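5 min read

Search this site Search Go

In praise of the plain table

27/04/2024, by the author of this page

When I moved to Drurnitz for work, I bought a bed in one afternoon and a table in seven weeks. My colleagues found this funny. A bed, they said, is where you spend a third of your life, and a table is only a board with something under it. I want to explain why I think they are wrong, and why I believe that most of us give too little attention to the surface where we eat, write, repair things and open our letters.

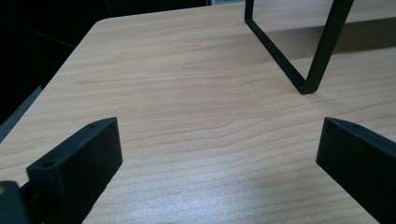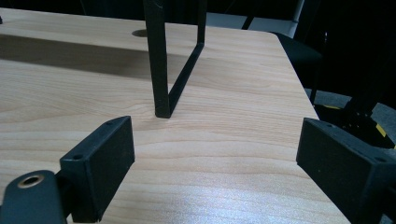

Light wood with a wavy grain, and black metal standing on it.

Should a good table be expensive? The price tells you very little. A cheap table which is flat, steady and the right height for your chair will serve you better than a costly one which you are afraid to use.

I came to this opinion slowly, because in my first flat I had a costly one. It was dark and polished, and it came from Carbone, a shop in the old centre where the sellers speak in low voices. I paid 600 for it, which was then a large part of my month. For four years I ate with a cloth on it, and under the cloth was a second cloth, and under the second cloth was a sheet of felt. I almost never saw the wood. When friends came to dinner I watched their glasses instead of listening to their stories. At the end I sold it to a couple who had no children and, I hope, stronger nerves.

The pale table is more forgiving. On dark polish each crumb and each grain of dust is shown as on a stage. On a light surface with some movement in the grain, the small accidents of the day are less visible, and the eye has something to follow while you wait for the water to boil. I have often sat with my coffee and followed one line of the grain from one side to the other, as a person follows a river on a map. This is perhaps not a useful activity, but I recommend it.

About black metal I have changed my mind. I used to think that it belonged in an office, or in those cafés where the chair is cold and the soup is served on a piece of slate. But black and pale wood are good neighbours. The metal gives a clear line and the wood makes it softer. With chrome I don't have this feeling – chrome always looks at you.

My other strong opinion concerns the corner. A rounded corner is a kindness to the hip. In Cembridge, where I rented a room for one winter, the kitchen was so narrow that you had to pass the table sideways, and its corner was as sharp as on the day it was cut. From October until the spring I had a blue mark on the same place of my leg. Makers who like a very straight corner should be obliged to live for a month with their own furniture, in a small kitchen, and get up at night for a glass of water without the light.

I also distrust the table that wants to do everything. The Sandent catalogue, which arrives in my letter box although I never asked for it, has tables that fold, tables that rise, tables with a drawer inside a drawer. One of them is 535 and has a place to charge the telephone. But the telephone is exactly what I do not want at the table! I want bread, a newspaper, another person's elbows.

The strongest argument against me is space. In a home of 30 square metres, people say, a real table is a luxury, and one can eat well enough on the sofa. I have lived in such a home and I understand this. Still I would give up the sofa first. On a sofa everybody looks in the same direction, usually to a screen. At a table you must look at each other, or at least at the salt.

As for care, I do as little as I can. A damp cloth after the meal, a dry one after the damp one, and no lemon, no sprays with a forest on the bottle. If a ring stays from a cup, then it stays. My present table has several, and I know from which evenings they come. My neighbour has offered twice to sand them away with his machine, and I have thanked him both times and poured him another glass.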